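How I Oil a Tabletop Without Making a Mess of It

I've oiled a lot of tables by now, and my first one was a disaster (sticky for weeks, cat hair in it forever). So this is the way I do it these days, and it's pretty hard to get wrong!

Start with sanding. I go over the whole top with medium paper, always along the grain, then again with fine. Don't lean on it. Vacuum up the dust, wipe with a barely damp cloth and go have lunch while it dries.

Next, the oil. I use the matte one from Nullico, mostly because the hardware store in Hollolton stocks it and I hate waiting for deliveries. Stir it, don't shake it. Pour out a puddle the size of a pancake and push it around with a lint-free rag until everything looks evenly damp. You'll think you need more. You don't!
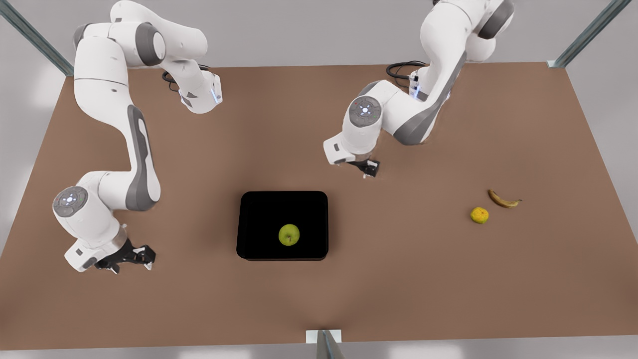 Leave it for 5 minutes, then wipe off every bit that's still sitting on the surface. I mean really wipe, with a clean rag, until your arm complains. Anything left behind turns gummy, and then you're back to sanding.

Let it dry overnight and do a second thin coat the next day. Two is plenty for a desk. For a kitchen table I'd do a third, and don't forget the edges (I always forget the edges).

Please be careful with the used rags, too. Oily rags in a heap can heat up and catch fire all by themselves, so I lay mine out flat on the driveway until they're stiff, well away from the house.

Keep mugs off it for a week if you can stand to.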